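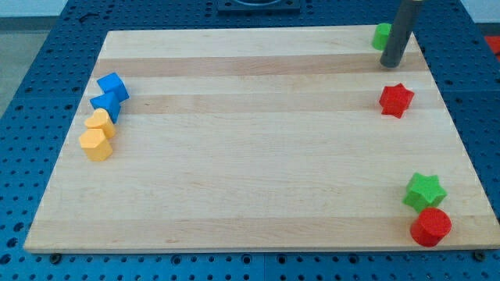
Section 4: First Oiling and Everyday Care

Welcome to the fun part! Your Bergeron board ships bare, with no finish on it at all, so the very first coat of oil is yours to put on. Set aside an evening for it. Most of that time is waiting, and you can cook dinner in the middle (on a different board, please).

These steps cover all Bergeron strip-built boards and the smaller Jirkari serving boards. If you bought the Prarnis end-grain block, go to Section 6, as end grain drinks far more oil and the timing is different.

What you need

- Food-grade mineral oil. A 200 ml bottle does the first treatment with plenty left over.
- Two clean cotton cloths, old T-shirts are perfect
- 220 grit sandpaper, one sheet
- The small tin of Sirkeo board wax from the box
- A wire rack, or four bottle caps to stand the board on

4.1 Raising the grain

1. Wipe both faces and all four edges with a damp cloth. Damp, not dripping.
2. Stand the board on its long edge and let it dry completely. Overnight is best in a humid kitchen.
3. Run your palm over it. It will feel fuzzy, almost like peach skin. Perfectly normal!
4. Sand lightly along the strips with the 220 grit until the fuzz is gone. A few passes will do it.
5. Brush off the dust and go over everything once more with a dry cloth.

Note: Never sand across the strips. Maple shows every cross-scratch once the oil goes on, and getting them out again is a slow job.

4.2 Oiling

1. Pour a puddle about the size of a jar lid in the middle of the board and spread it outward with your cloth. Watch the color warm up as you go - this is my favorite minute of the whole process.
2. Do the edges and the underside too. A board oiled on one face only will cup.
3. Set it on the rack and wait 15 minutes.
4. Look for dull patches where the wood has soaked everything up. Feed those again.
5. Leave the board for at least four hours, then wipe off whatever is still sitting on the surface.
6. Repeat the next day. Two coats is the minimum, three is lovely.

Caution: Do not use olive, sunflower or any other cooking oil. They go rancid inside the wood and the smell is very hard to get rid of.

4.3 Waxing

1. Scoop out a lump of wax about as big as a hazelnut and soften it between your fingers.
2. Rub it in small circles over one face at a time.
3. Wait until it turns cloudy, then buff along the grain with the second cloth. Keep going a little longer than you think you need to!

4.4 Everyday care

Wash by hand with warm water and a drop of dish soap, both sides, and dry it standing up. For onion or garlic smells, scrub with coarse salt and half a lemon, then rinse.

Re-oil when water stops beading. In my own kitchen that means monthly, and a bit more often from December on when the heating is running.

Caution: No dishwasher, no soaking in the sink, no microwave. The glue lines can open and the warranty in Section 9 does not cover it.

Light knife marks are part of a working board. For deeper ones, go back to 4.1 and work through to 4.3 again.

Guide written by Tarmo Zariņš.

Get care reminders by email! Enter your address to join our newsletter. Unsubscribe at any time.

© Bergeron Boards. All rights reserved. | Contact | Back to top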